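How to Hand Part of a Prep Counter Over to a Robot Without Losing the People Who Worked It

The kitchen at Bademwood feeds 200 people at lunch, and until last spring every plate of it went past a human being with an opinion. Now a share of the plating goes to a two-armed robot with no opinions at all, and I am the person who writes up its jobs. What follows is how we do it. It assumes you have a robot, a simulator that came with it, and a crew who have been told the whole thing will be "seamless."

Before you start

You will need a copy of your counter layout, the simulator on a computer someone is allowed to touch, and at least one person who has done the job by hand for a long time. Ours is Azucena Ponce, who ran cold prep for years and now runs the station list. If you can only get the engineer or the cook in the room, take the cook. The engineer can be phoned.

Step 1. Write the job down as it is really done

The first task sheet I wrote said "Place fruit on plate." Azucena asked me which fruit, which plate, which side of the plate, and what I thought the robot should do with a soft one. It took me most of an afternoon to answer, and the sheet now runs to a page and a half.

Stand next to the person doing the job and write down every reach. Include the pauses. A cook who stops for a moment over a bin is checking something, and if you leave that out, you will be back in a week to put it in. Ask before you time anybody. A stopwatch says "layoffs" in every language spoken in a kitchen.

Step 2. Decide who does what

Make a two-column list. Ours has the robot fetching, placing and setting down, and people tasting, trimming, fixing and dealing with anything that drips. Go through it out loud with the whole crew, including the early shift, who will otherwise hear about it from the late shift in a livelier version.

Expect arguments about the boring jobs. I had assumed everyone would be glad to give up plating fruit. Two of our people liked plating fruit. It was the one sitting-still part of the morning, and they had been using it to think. We moved the robot's hours so that they kept the first run of the day, and the robot takes over at 9.

Step 3. Build the counter in the simulator

Set up the work surface first, then the things that stay put, then the things that move. Don't spend your morning hunting for an exact model of tonight's dessert. The object library will offer you something near enough, and a toy-looking ice cream cone will hold a spot on a plate as well as anything with a garnish. Put the board and the plate where your crew would put them, which may not be where the floor plan says.

Give each arm its own start position and save it under a name a tired person can read. Our first set was called Zatora_3336, after the station and a number I can't account for. The current one is called "fruit, right hand." Complaints fell off sharply.

Step 4. Run the reach and stop it halfway

Start the task, then pause it while the hand is at the object and before anything is lifted. You are looking at three matters at this point: whether the working hand has come in from a sensible side, whether the forearm passes over anything you'd like to keep, and what the other hand is up to.

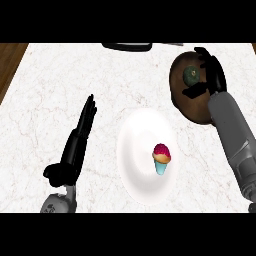 Paused run in the simulator: right hand at the green fruit on the board, left hand idle over the open counter.

Call the crew over for this part. It is much easier to say "I wouldn't come at it from there" to a paused screen than to a moving arm, and people who would never speak up in a meeting will happily criticize a wrist. Azucena's first remark was about the left hand, which she said reminded her of a summer hire. She had a point. An idle hand still takes up room, and if a person is supposed to work from that side, the space has to be theirs on the sheet as well as on the screen.

Write down what gets said, with initials. When the change is made, go back and tell that person. We skipped this at the beginning and the comments dried up inside a month.

Step 5. Change one thing and run it again

Move the board, or the plate, or the start position, but only one of them. Then rerun. I know you are in a hurry. I was too, and I once changed the board, the grip and the arm speed in one go, got a beautiful result, and was unable to get it a second time.

We do 30 runs of any new job before it leaves the computer, with the fruit turned or shifted a little between them. Keep the bad ones. They are more use to the crew than the good ones, and they cheer everybody up.

Step 6. Take it to the real counter, slowly

Use the lowest speed and put one person on the stop button with no other duties. "No other duties" means exactly that, so don't hand them a tray. Start with the board alone and add the other items after. If the real arm does something the simulated one never did, stop, write it up, and go back to Step 4. Light, crumbs and a counter that isn't quite level are the usual suspects at our place.

Our sister kitchen at Nakerley went straight from screen to lunch service. They have since adopted this step.

Step 7. Rewrite the people's jobs too

This is the part that gets left for later and then isn't done. If someone used to plate and now watches a robot plate, they have a new job, and it needs a name, some training and a line on the pay sheet. Ours is called station lead. It went to the people who already knew the station, and it came with a raise, which the managers at Poon, who own both kitchens, agreed to in May after a long silence on the phone.

Watching is tiring in its own way. Rotate it. We found that after a long stretch of staring at an arm that does everything right, a person will miss the one time it doesn't. Swap people out with the trimming table so that everyone's hands get used and nobody goes home having only looked at things.

If something goes wrong

The hand closes beside the object: check that the board on the counter matches the board on the screen. Somebody has cleaned and put it back six inches over.

The arm stops for no clear reason: read the message before you press anything. Then press what you were going to press.

The crew works around the robot instead of with it: go back to Step 2. Bring coffee, and leave the slides at your desk.

Blank copies of the task sheet are in the binder by the time clock. The pen on the string is for the binder.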